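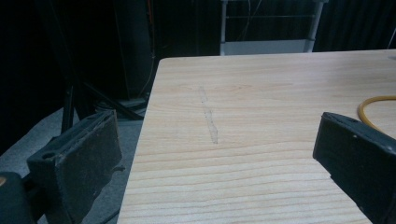 Finding the table plane from a wrist camera with Plitoder

This tutorial shows how to get a table plane and a table edge from a recording made with one color camera on the gripper, without a depth sensor. At the end you have a small file that the Wemunano planner can read as a collision surface. I assume that you have already calibrated the camera and that you can start Plitoder from the command line.

I wrote the first version in June for our own group. Pierina Negri tried all the steps on her machine and found several places where I had left something out, so the text is now longer than before.

What you need

A recording with camera poses. The poses can come from any tracking program, as long as they are in the Plitoder pose format (time, position, quaternion, with w as the last number).
The calibration file of the same lens. Please do not use the file from a "similar" lens.
The finger opening for every image, in meters. If your tool does not record it, see the note in step 1.
A table. A bare one is good for the first test, but a few things lying on it will not disturb the result very much.

Step 1. Mask the fingers

The two black fingers are in every image, and they move together with the camera. For the tracker this is the worst kind of object. Their screw holes and scuffed places have strong corners, the corners stay almost at the same pixel, and the program then believes that the camera is not moving.

Open the mask editor:

plitoder mask edit --session table_01

Choose one image where the fingers are fully open and draw a polygon over each of them. Draw it a little too large. The shadow that a finger throws on the wood should be inside the polygon too, at least the dark part of it. Then choose one image where the fingers are closed and do the same. Plitoder computes the shapes between these two from the recorded opening.

Note: if you have no recorded opening, set mask_mode to "union". The mask then covers everything that the fingers can reach. You lose a large part of the lower image, but it works.

Save the mask and check it with this command:

plitoder mask check --session table_01

The check plays the recording with the mask in solid gray. Look at the borders of the gray area. If you see a black line that comes and goes along the border, the polygon is too tight.

Step 2. Choose the features

Wood grain is a difficult surface. The lines are fine, they lie close together, and they all run in one direction. Across the grain a feature is easy to find, but along the grain it can slide, and every position looks equally good. For this reason I turn on the two-direction test:

features.two_direction = true
features.max_per_image = 2000
features.min_distance = 2

The last value is in pixels. With the test on, Plitoder keeps a feature only if it is well fixed in both directions. On a light table like ours the surviving ones are at the darker streaks near the front edge, and at the strip of tape residue near the middle. I was asked if we should clean the residue away. For this tutorial, leave it. It is faint, but it gives contrast in a region where the wood has little to offer.

If your table is plain white, the test will remove nearly everything. Put a few sheets of printed paper on it.

Step 3. Triangulate

plitoder points build --session table_01 --min-views 30

Each point must be seen in this many images before it is accepted. For a slow recording the number is fine. If you moved the tool quickly, go lower, but then expect more wrong points under and above the table.

When the command is ready, open the viewer. You should see a thin flat layer, which is the table top, a second and more sparse group below it from the carpet, and a loose cloud farther away from the furniture and the rack. Behind our table there is a white frame, likely a rack, and a black curtain. The rack gives many points, and the dark curtain gives very few. This is normal and needs no repair.

Step 4. Fit the plane

Here many people make the mistake to fit the largest plane. In our first try Plitoder returned the floor. The carpet has a slightly rough texture, the two-direction test likes it, and so the floor had more points than the table although it takes less place in the image.

Give the program a region instead:

plitoder plane fit --session table_01 --seed-pixel auto --reject-below-edge

With seed-pixel set to "auto", the search begins at the center of the image in the first frame. In our view the center falls on the table. If it does not in yours, write the pixel by hand.

The result has three parts: the normal vector, the offset, and the inlier share. I look first at the normal. It should be close to the gravity direction from the inertial sensor. If the two differ clearly, the plane has mixed points from the table and the floor, and you should go back to step 3 and ask for more views.

Step 5. Find the edge

The plane has no end, but the real table has one, and the planner must know where. The edge in our view is a good case: light wood on one side, gray carpet on the other, and one straight diagonal between them.

plitoder edge find --session table_01 --on-plane

The command looks for long lines in the image, projects them on the plane, and keeps those which stay in the same place over the whole recording. The grain produces long lines too, and they also stay in the same place. Set this option so they are removed:

edge.color_step = 40

It asks for a difference in brightness between the two sides of the line. A grain line has almost the same color left and right, and it drops out. If your floor has nearly the color of your table, the option will remove the real edge as well. In this case draw the edge by hand in two images that are far apart.

Step 6. Things on the table

A cable lies on our table, yellow-orange, in a loop that goes out of sight behind the right finger. It is a useful test for this step. A cable is thin, it is above the plane by only a small height, and one part of it is covered by the mask.

Do not try to include it in the plane. Use the residual map:

plitoder residual map --session table_01 --height-min 0.003

Everything higher than the limit (three millimeters) is written as an obstacle. Where the mask hides the surface in all images, the map says "unknown", and Wemunano treats unknown cells as occupied. Erzsébet Vass prefers to treat them as free and to slow down the arm instead. Both are possible, the setting is called unknown_policy. I stay with occupied – a planner that refuses is less work than a cable that is pulled.

If the loop shows up as several short pieces, increase the value join_gap until the pieces connect. Do it in small steps. With a large value the program also connects the cable with the table edge.

Step 7. Export

plitoder export --session table_01 --format wemunano --out table.yaml

Open the file in a text editor before you use it. The frame name at the top must be the same as the base frame in your planner. Plitoder writes "world" when it finds no name, and Wemunano accepts this without a warning and puts the table in the wrong place.

Common problems

The plane is tilted a little to one side. Check the lens calibration first. A wide lens with a bad calibration bends the far part of the table.

The edge jumps between two positions. Most often the lower border of the table board and the upper border are both found. Set edge.prefer to "upper".

The points build command is very slow. Skip images where the camera is almost still, with --min-motion. On my laptop the run went down to about half of the time.

The mask is correct but the tracker still drifts when the fingers close. Look at the shadow again. It moves with the fingers, and at small opening it can leave the polygon on the inner side.

The same steps work with recordings converted from Firnico, but its quaternions have w as the first number. Convert them before step 1 with plitoder pose reorder.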